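Über uns

Plallow stattet Werkstätten, Schulen und kleine Labore mit Arbeitsplätzen aus. Gegründet wurde der Betrieb von Maksym Prokopenko und Jacobus Nkuna, zunächst als Reparaturdienst für Werkbänke. Heute betreuen wir 236 Arbeitsplätze an 40 Standorten.

Unser Standardplatz besteht aus einem Holztisch und einer schwarzen Auflage. Die Auflage schont die Oberfläche und gibt abgelegten Teilen und Schalen Halt — sie wird auf das Maß des Tisches zugeschnitten.

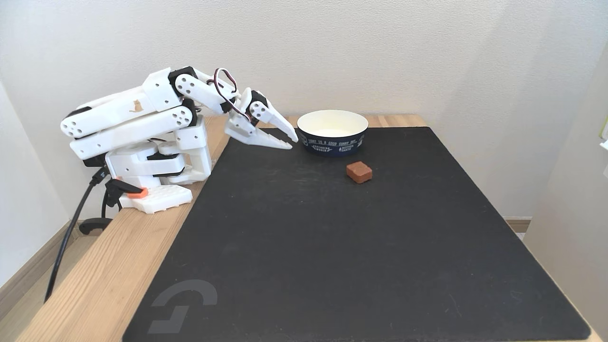

Die Tiefe der Tischplatten beträgt 700 mm, andere Maße fertigen wir auf Anfrage. Anbauten werden an der Tischkante geklemmt und bleiben damit versetzbar. Bohrungen in der Platte führen wir nur nach schriftlicher Freigabe aus.

Die Serie Grulier ist ab Lager lieferbar, die Serie Fluvine wieder ab April. Auf alle Auflagen gewähren wir 2 Jahre Garantie.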